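Waremton Puts a Number on Its Virtual Presenters, and Asks Clients to Read It Twice

WAREMTON, 21 May 2026 — The digital media studio Nevelent today published the results of a 12-client review of virtual presenters, the computer-made hosts that now read store offers and sell goods on live streams. The results are weaker than the sales talk around these products would suggest.

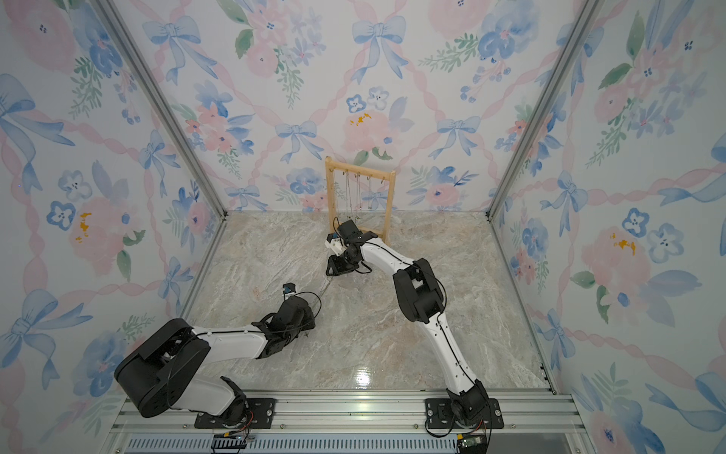
Two robot arms in a wallpapered enclosure.

Across 584 streams, virtual hosts kept viewers watching for a shorter time than human hosts did. In 89 of those streams the host gave a wrong answer about price or delivery, and a staff member had to step in.

"We sell these things, and I still don't believe half of what is said about them," said Felicja Marciniak, head of research at Nevelent. "A face that never gets tired is no use if it tells a shopper the wrong price." 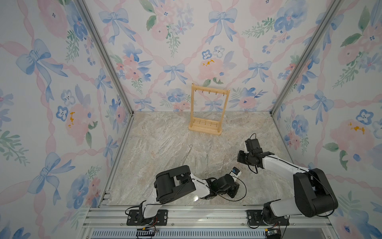
The review also looked at cost. Savings were real for overnight streams with few viewers. In the evening, once the wages of the people watching over the host were added, most of the savings went away. 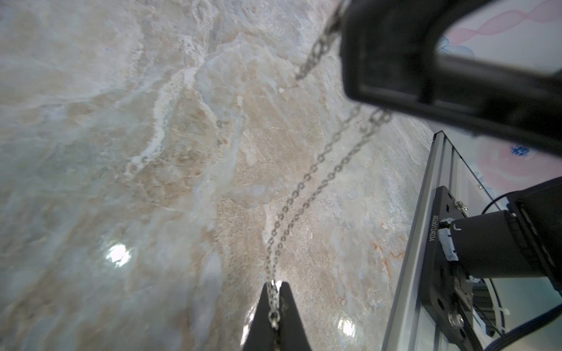

Thin metal chain on a marble-patterned surface.

Nevelent will keep offering its two hosts, Cao and Allia, but will stop calling either one "fully automatic" in its sales material. Wael Alaoui, who manages client accounts, said some buyers may leave over the change. 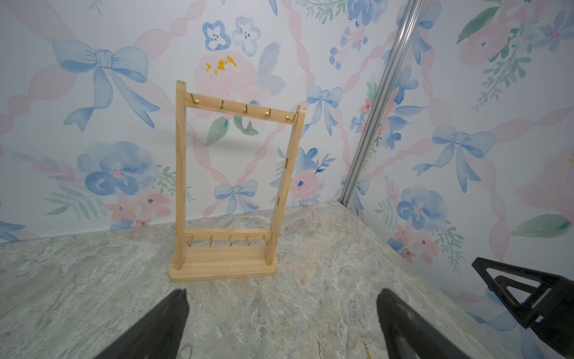 "If they want a promise, other firms will give them one — I would ask to see the logs first," he said.

A second review, covering 600 streams, is planned for November. Clients will be able to check the raw figures themselves.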